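Brindell Family Library
The library's lending collection of small sand timers returns to circulation in August. The following posts set out how the timers are kept, checked and packed, for the information of borrowers and partner schools.

Brindell Family Library
The timers are small hourglasses with plastic ends in pastel pink, blue and lavender. Each set travels in a canvas tote bag. The collection now stands at 121 timers, and sets were borrowed by 38 households and classrooms last term.

Brindell Family Library
Before packing, the timers are laid out on a clear stretch of tabletop in front of the bag. Kitchen items kept on the same surface, such as the toaster and the storage jars, are to stay at the back.

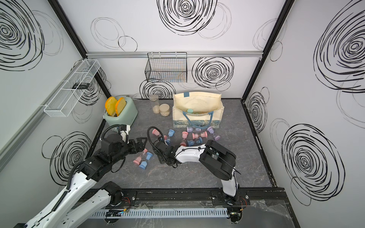 Valentin Moulin
Do all the colors run for the same length of time? Our set from the Sesberg branch had two blue ones that finished well apart, and the children noticed before I did.

Brindell Family Library
Thank you for raising this. Color does not indicate running time. Timers of one color may differ by several seconds, and borrowers who need matched pairs should request them at the desk when reserving.

Brindell Family Library
Each timer is stood upright on a hard, level surface and observed for one full run. Staff look for sand that stops at the neck, cracks in the bulbs and end caps that have worked free.
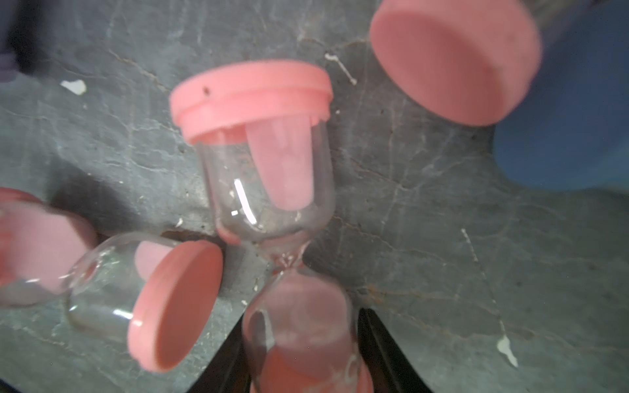

Brindell Family Library
A timer that stops partway is turned over once and tested again. If it stops a second time, it is set aside for the repair shelf at Jiston and replaced in the set. Borrowers are asked not to tap the glass or attempt to remove the caps.

Brindell Family Library
Timers that pass are placed in the bag one at a time. The bag should remain open and standing until the last timer is in, with the rope handles folded outward. Heavy books should not be packed in the same bag.

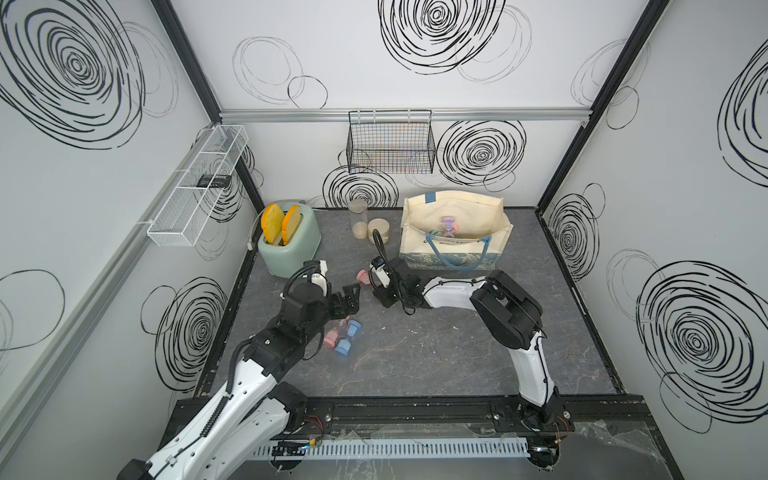 Brindell Family Library
On return, please check under tables and chairs for timers that have rolled away. The replacement charge is 50 cents per timer. No charge applies to timers that have simply stopped running.

Brindell Family Library
Reservations open at 9 a.m. on the first morning of August at the main desk and at the Sesberg branch. Schools in the Mathias reading program may reserve two bags at a time.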